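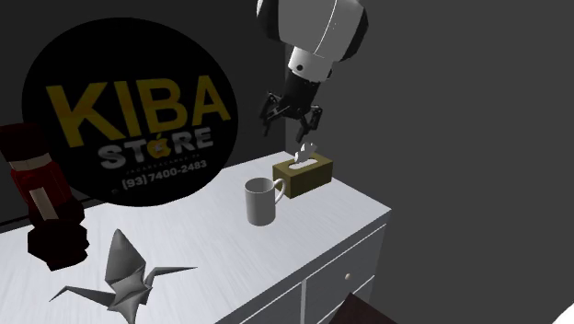 Can they do chores yet? Tidying, wiping, fetching
Home and Workshop > Machines

tadpole_9
Been round this with my brother in law all July so asking here. He reckons 2 years and we'll all have an arm clearing up after us. I say it can't even get a mug off a chest of drawers without having the tissues over. Who's right?

gritbin
You are. We have a Lapointe arm at work, packing line, does 272 trays an hour and never moans. Put a tray down crooked and it stops dead and waits for a human. That's a shop floor, with tape on the floor and good lights. Now think of your bedroom.

Mossy Lane
Bit unfair gritbin. Packing arms are old kit doing one fixed thing. The stuff being tried in simulation now is a different animal, they shuffle the clutter about and run it again and again

gritbin
Simulation, right. My kitchen isn't in simulation.

Mossy Lane
No but that's where they learn it. Cheaper than smashing real mugs.

hob_and_nail
Clutter is the hard bit imo. Mug with a handle, handle right up against the next thing. You or me would just nudge the box over with a knuckle and not think. Two stiff fingers have to choose which side to come in from and there's often no room for them.

tadpole_9
yes!! this is what I told him. He said "it'll just pick it up from the top". Top of what, it's a mug, it's mostly hole

hob_and_nail
Well you can grip the rim, one finger in one out. Works fine on paper. Tea in it, less fine.

Pennywort
The view bothers me more than the grip. Looking down past its own fingers half of what it needs is hidden behind them. Mug one way, tissue box another, big black tub with the lettering running sideways, and the gripper sat in front of the lot.
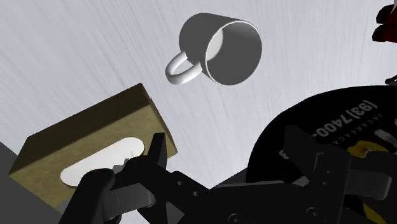
Re: Can they do chores yet? (page 2)

gritbin
Pennywort has it. Ours has a fixed camera up on a post for that exact reason.

Mossy Lane
So use both, one on the post one on the wrist. Hardly a deal breaker is it

Pennywort
Who's putting a post up in their bedroom?

Altex_refugee
Did 8 years fitting arms, mostly Altex, some Hirel near the end. Lifting was never the trouble. Trouble was customers saying "and then it just puts it away". Away where? Which shelf, what's already on it, does it matter if the paper bird gets squashed. A chore is a lot of small decisions and most people couldnt write down the ones they make.

tadpole_9
Can I show him that

Altex_refugee
Go on. Tell him I'd still buy one for emptying the dishwasher mind.

Mossy Lane
See, even he wants one. Racks, fixed slots, same plates every night. I'd say that comes first and dusting round ornaments comes last.

gritbin
Dishwasher I'll give you. Not in 2 years though.

hob_and_nail
Is the Tadow trial thread still going? Somebody there had one folding tea towels, slow as anything but it was folding them. Post 401 or near it

Pennywort
Locked I think. Will have a look after tea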